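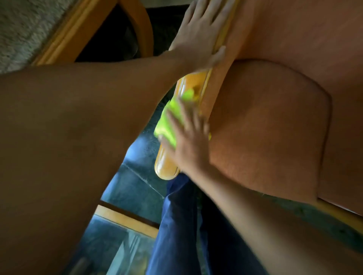 Molledex Legislative Archive, support log
Subject: Roll-call totals wrong on judicial confirmation votes, Terkley assembly feed
Status: Resolved, one item carried over
Component: Importer, vote parser
Severity: Medium

Problem as reported
Public pages for confirmation votes show a nominee as rejected when the assembly journal records the nominee as confirmed. Ordinary bills display correctly. The reporter attached the page for the Polák nomination to the appeals bench, which shows "Failed" under the result and a correct list of member votes beneath it. The tally line and the member list do not agree.

Initial checks
Cleared the page cache and reloaded. No change.
Compared the stored record with the journal text. Member votes match name for name. The result field does not.
Ran the importer by hand against the same journal file. Same wrong result, so the fault is in parsing and the display template is fine.
Searched the archive for other records where the result field disagrees with the member list. 40 records returned, all of type Confirmation.

Cause
The parser picks a threshold from the motion type. Confirmation motions were mapped to the rule for veto overrides, which requires two-thirds of members present. Under the Terkley rules of procedure a confirmation needs a simple majority of those voting. The mapping was introduced in April when the motion types were merged into one table. Any nominee who got a majority short of two-thirds has been stored as failed from that import onward. Nominees who cleared two-thirds were stored correctly, which hid the problem.

The Clandis mirror copies the result field without recalculating it and carries the same errors.

Fix applied
1. Changed the threshold for motion type Confirmation to simple majority of those voting.
2. Excluded "present, not voting" from the base. The old code counted it.
3. Re-ran the importer on the affected records only.

After the re-run, 38 records agree with the journal. 2 still fail.
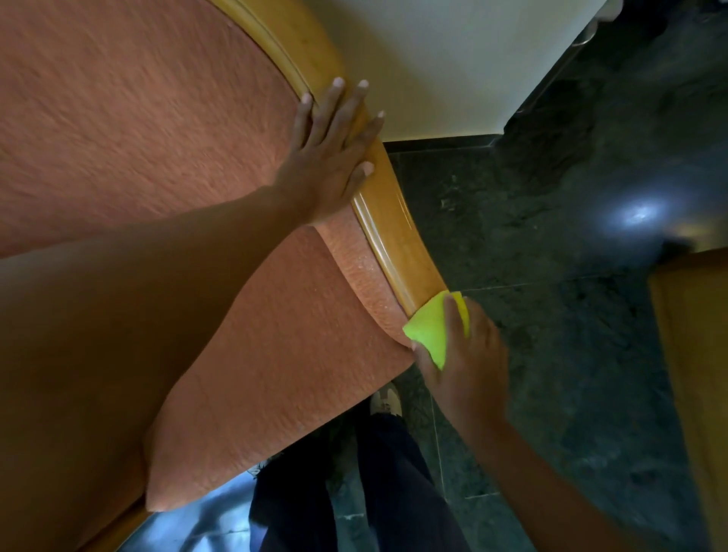 Bohumila Havlíček replied that both remaining records are tie votes, and that the presiding officer's casting vote is printed on a separate line after the roll call. The parser stops reading at the end of the roll, so the casting vote is never picked up. She asked that the records be left visible with a note and not pulled, as reporters already link to them.

Follow-up
Notes added to both pages: "Result under review, see journal." Result field set by hand to match the journal and locked against re-import.
Parser change for the casting vote line is written but not merged. It needs a test against older journals, where the line sometimes comes before the roll call.

Wednesday, 6 a.m.: scheduled Clandis sync completed. Spot check of the Polák page on the mirror shows "Confirmed."

Remaining
Casting vote parser moved to its own ticket. Records stay locked until that ticket closes.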